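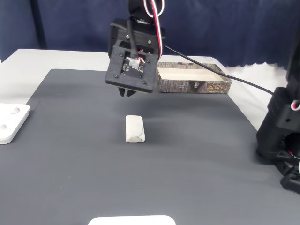 *Fleson gripper kit over the bench mat, second arm at right.*

**Fleson gripper kit, bench notes and price**

Stestinen sells this as a two-evening build. Ours took longer, and I'd plan on a week of evenings if you share a bench like we do at Priretcombe. The kit is $259 without the arm. The listing claims a 400 gram grip. I haven't seen a test behind that number and wouldn't buy on it.

- Supply: sold separately
- Cable set: 700 mm
- Manual: thin, last revised in March
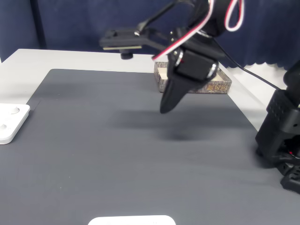

Cable routing is where the kit falls short. The manual gives it one drawing, and the drawing is for the older Dogar mount. Our red-and-white bundle loops up over the servo housing, and a thin black cable crosses to the base unit on the right with no clip anywhere in the parts bag to hold it. Buy your own clips.

Would I get a second one? At roughly half the price, maybe. Spare jaws ship in packs of 2.

Arsalan Kakakhel, 8 September 2022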